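Soft pads on a handheld gripper – worth swapping?
Forum > End effectors > Handheld and teleop

clava_bench
Oct 30, 2026
Trying to pick pads for a handheld two-jaw gripper. I've got the hard Felov tips and a pair of soft rubber ones. The Felovs did 40 grabs on wooden blocks without a slip, then crushed the first packet of crackers I showed them. Is soft the answer or do I just squeeze like a normal person?

riquelme40
Soft, for anything in a wrapper. Hard tips only touch the crinkly bit at the end and you wind up holding a handful of air and colour printing.

Femke W
Disagree. Soft pads roll on thin packets. I went through 12 pairs last winter and every one went shiny. A hard tip with a bit of tape costs nothing and you can centre it properly.

riquelme40
Twelve pairs! What were you picking up, gravel?

Femke W
Sachets. Gravel would have been kinder.

mernasitz_dom
You're both arguing about rubber when it's the angle. If the pads meet square, either will hold a biscuit packet. Shim one side by 2 mm and try again before you spend money.

clava_bench
Shimmed it, no change on the Felovs. They're back in the drawer with my other favourite purchases. Went with the blue rubber pads and a harder test: mixed snacks on a quilt, so nothing sits flat and everything slides. I'll do the small sachet last, as I'd like to enjoy my evening.

Femke W
A quilt is cheating in the soft pads' favour. Do it on a benchtop too.

clava_bench
Fine, bench next. Bed first.
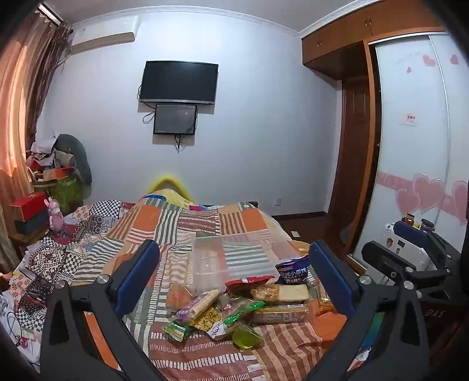
Blue pads on, snack pile on the quilt, small green sachet at lower left.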